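How to read a wildfire smoke forecast before working outdoors

Smoke forecasts are model output. They estimate where particles will travel and how much will reach breathing height. The steps below apply to most public forecast maps.

1. Open the surface smoke layer. The other common layer, vertically integrated smoke, counts everything in the air column and may show a thick plume over a town where the air at ground level is fairly clean.

2. Check the run time. Most models are updated several times a day. A run more than 10 hours old will miss any fire that has grown during the afternoon.

3. Step through the hours. Valleys often fill after sunset, when cool air sinks and takes smoke with it. At Castellanos, which sits 1564 metres above sea level, the worst readings in September came before breakfast.

4. Look at the wind at two heights — the surface and around 500 metres above it. If the directions differ, expect the edge of the plume to be poorly placed.

5. Compare the first 2 hours of the forecast with a nearby ground monitor. If they disagree badly, trust the monitor and treat the later hours with care.

6. Write down the model name, run time and layer used. Wendell Mahmoud's log sheet for the Urum crews has a column for each.

Rain is handled poorly by most models. A light shower may clear little smoke, so check the monitor again afterwards.
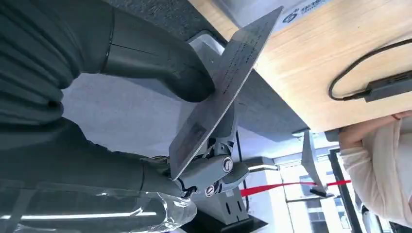
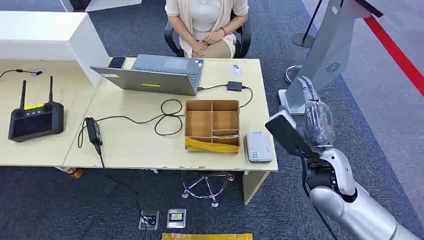
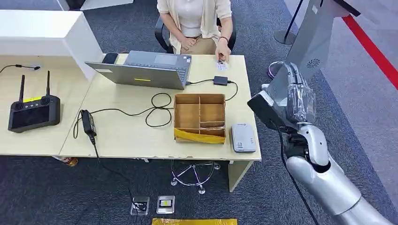 Second and third pictures: open laptop on a light wooden desk, with a black smartphone.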